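Section 4: Stocking your Hetside drawer fridge

Now for the fun part! Your fridge has settled, the drawers glide, and it's time to get some cold drinks in.

1. Wipe out the drawer with a damp cloth and let it dry.
2. Clear a bit of bench or desk close by and stand your bottles on it.
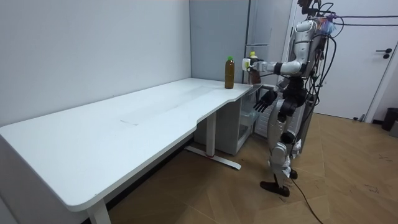
Fig. 6. Desk beside a tall grey cabinet or appliance, bottle at the far end.

3. Check that every cap is done up tight.
4. Pull the drawer open by the middle of its front edge.

Note: Leave 30 mm between the tallest cap and the drawer above. Air needs to move up there, and your tea will chill much faster for it.
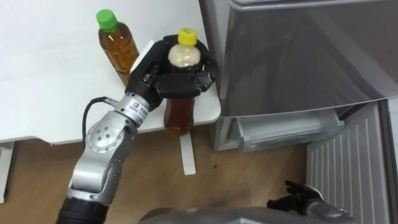 Words: Annick Gauthier | Hetside Owner's Guide

5. Load heavy bottles first, towards the back, then fill in with the little ones. Different coloured caps are brilliant for telling flavours apart at a glance!
6. Slide the drawer home until you feel it catch.

Caution: Don't put glass bottles in the freezer drawer. 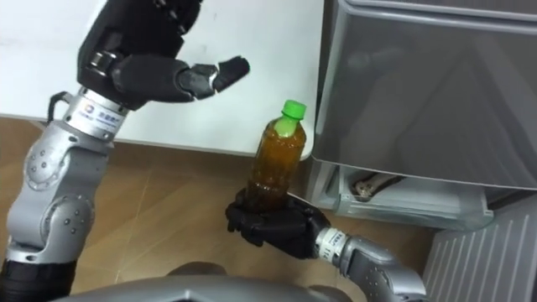
Corina Iordache wrote in to say she lays her 400 mL bottles on their sides, labels up, and gets a whole extra row in. Lovely idea, as long as the caps are sealed. Give them 2 hours before pouring.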